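Last revised 22 February 2025

The following answers are provided for families and staff of the Furthorpe Meals and Lunchroom Service, which serves the elementary schools of Furthorpe and Sillivbridge. They replace all earlier versions. Where an answer differs from a school handbook, the answer given on this page applies.

## Enrollment and accounts

**Does my child need to be enrolled before eating a school lunch?**

Yes. Each student must have a meal account in the Aluten system. Accounts for returning students carry over from year to year and do not need to be opened again. Families new to the district should complete the enrollment form at the school office. An account is normally ready 5 school days after the form is received. Until then, the student will be served, and the meals will be charged to the account once it is open.

**How do I add money to an account?**

Payment may be made online through Aluten, by check at the school office, or by check sent with the student in a sealed envelope marked with the student's full name and classroom. Cash is accepted at the office only. Lunchroom staff may not take money at the serving line.

**What happens when the balance runs out?**

The student continues to receive the regular lunch. A notice is sent to the family by email, or on paper if no email address is on file. No student is refused a meal, given a different meal, or spoken to about a balance. Questions about what is owed are handled between the office and the adult named on the account.

**Can money be moved from one child to another?**

It can, provided both accounts list the same adult. The request must be made in writing. Balances of students leaving the district are refunded by check on request, or may be given to the general meal fund.

## Menus and food

**Where are the menus posted?**

Menus are posted on the service's page and beside the lunchroom door at each school. The April menu is issued together with the spring calendar. Items may change without notice when a delivery is late or incomplete.

**What does a lunch include?**

A full lunch has a main dish, a vegetable, a fruit, a grain, and milk or water. Students may decline up to two items and are still charged the full price. Second servings of vegetables are offered at no charge when there is enough left after the last class has been served.
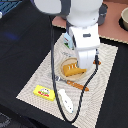
Portions differ by grade. Kindergarten and first grade receive smaller servings of the main dish, and older grades receive the standard serving. A parent who feels that a child is regularly leaving the table hungry should speak with the office, which can arrange for the standard serving to be given to a younger student.

**My child has a food allergy. What must I do?**

Submit the Special Diet Statement, signed by a doctor or other licensed health care provider. A note from a parent is enough for a preference, such as no pork or no meat, but not for an allergy. The kitchen will confirm in writing that the statement has been received and will give the date on which the changed meals begin. Please send lunch from home until that date.

A new statement is required when the allergy changes, when the student changes schools, or when the provider has set an end date.

**Are peanuts permitted?**

The kitchens do not cook with peanuts or tree nuts. Lunches brought from home may contain them. Each lunchroom has a separate table for students who must avoid nuts, and any student with a nut-free lunch may sit there with a friend.

## Lunches and drinks from home

**May students bring their own lunch?**

Yes, on any day. Lunches are kept in the classroom until the lunch period. Refrigerators and microwaves are not available to students. Hot food should be sent in an insulated container that the child can open without help.

**What kinds of drinks are allowed?**

Water, milk, and 100 percent juice are allowed. Soda, energy drinks, and coffee drinks are not allowed in the lunchroom and will be set aside and returned at dismissal. Glass containers may not be brought to school.

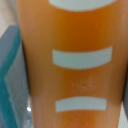 *Orange, with pale stripes.*

**Must bottles and lunch boxes be labeled?**

Labels are strongly advised. Use the child's first name, last initial, and room number, written in permanent marker or on a waterproof label. Unlabeled items go to the lost and found shelf outside the lunchroom. The shelf is cleared on the last school day of each month, and whatever remains is donated.

**May I drop off a lunch during the school day?**

Forgotten lunches may be left at the front office before the student's lunch period. Write the name and room number on the bag. The office does not call classrooms to announce that a lunch has arrived. Deliveries from restaurants and delivery services are not accepted for students.

**May I send food to share for a birthday?**

Food for sharing must be store-bought, unopened, and labeled with its ingredients, and the teacher must agree to the date beforehand. Many families choose pencils, stickers, or a book for the classroom. The Adomaitis Reading Fund provides a bookplate at no cost for any book given in this way.

## The lunch period

**How long do students have to eat?**

The lunch period is 30 minutes, counted from the time the class enters the lunchroom. Recess comes before lunch in kindergarten through second grade and after lunch in the other grades. Students who have not finished may stay seated until the next class comes in.

**Are trays and cups washed or thrown away?**

Trays, cups, and utensils are washed and used again at both sites. The change from disposable ware required the purchase of more than 2,000 pieces. Families are asked to check backpacks for stray cups and forks and to send them back without a note or payment. 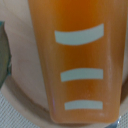

*Rounded, smooth, and orange.*

**Is food waste composted?**

At Furthorpe, yes. Students scrape fruit, vegetables, and bread into the green bins, and the contents are collected twice a week. Sillivbridge does not yet have a collection service. Unopened milk and whole fruit may be placed on the share table at either school, where any student may take them.

**May parents eat lunch with their child?**

Visits are welcome after the first 14 school days of the year. Visitors must sign in, wear a badge, and sit at the visitor table with their own child only. Adult meals may be bought at the office before the lunch period begins. Photographs of other students are not permitted.

## Practice for younger students

**My child is starting kindergarten. How can we prepare?**

The skills that help most are opening a milk carton, carrying a plate with two hands, and asking an adult for help. Children may practice at home by setting out a pretend meal and serving it, then clearing the table afterward. A Lunchroom Practice session is offered at each school in April for incoming students and one adult. Registration opens at the school office.

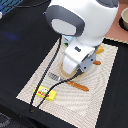 One parent wrote after last year's session that her son had worried for weeks about the milk cartons and came home asking to open everyone's at dinner. She added that a second session in the early evening would help those who cannot leave work. The request has been noted, and an evening session at Sillivbridge is under review.

**Will someone help my child at the table?**

Lunchroom aides are assigned to every kindergarten lunch period. They open packages, wipe spills, and remind children to eat before talking too long. Aides may not feed a child or require a child to finish any food.

**Whom should I contact with a question that is not answered here?**

Contact the office at your child's school. Questions about a special diet are passed to the kitchen and answered in writing. Complaints about food quality should give the date and the item served.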